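Robotics Club Notes: The Sorting Exercise
September 25, 2026
By Satish Garg

The Katine Robotics Club has resumed its meetings for the new term. Members have chosen to begin with a sorting exercise in place of the line-following task set in previous years. A mixed tray of household and play items is placed beside a row of boxes, and the arm is required to pick out single items and deliver them to the correct opening. The exercise will form our entry for the Skemar Schools Challenge in October.

Much of the early work has concerned soft goods. Towels and cloths have no fixed shape, and a grip that holds one fold securely may bring the remainder of the tray along with it.
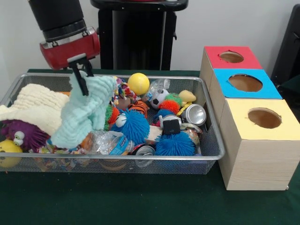

Yasuo Hoshino has asked that the cloths be treated as a separate class of item, with their own approach height and a slower lift, and that the points for them be recorded on a separate sheet. The proposal was accepted, subject to review before the entry form is submitted.

The club is divided into two teams for the purposes of the exercise. The Mizuno team is responsible for the choice of item and the grip. The Premow team is responsible for the path to the boxes and for the release. This division has worked tolerably well, although it has led to some debate over who should answer for an item that leaves the grip on the way across. The present rule is that the fault belongs to Premow once the item has cleared the rim of the tray.

Delivery is a more exacting matter than members had expected. The openings are round and not generous, and the arm must come to rest above the centre before the fingers part.

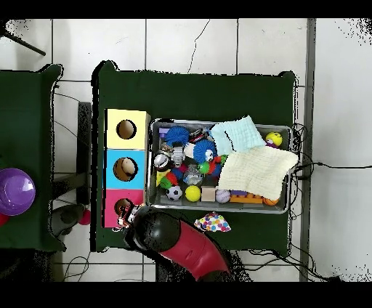

The gripper at the pink box, with the tray alongside.

Each team is allowed four attempts before it must hand over the controls. Members are reminded to write down every attempt, including those abandoned early, and to enter the item by its agreed name. The words "blue ball" have caused particular difficulty in the records and should no longer be used without a further word of description.

Light plush items present a difficulty of their own, as they may settle across an opening without passing through it. Under the club's rules, an item lying over a hole has not been delivered.

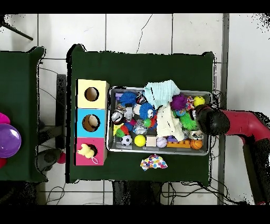

May a team nudge an item that has come to rest across an opening?

A nudge is permitted if it is made with the arm, and it counts as a further attempt. Items may not be moved by hand until the turn has ended.

The revised score sheets will be handed out at the next meeting. Members who have not yet returned their consent forms for the Challenge are asked to do so before the end of the month.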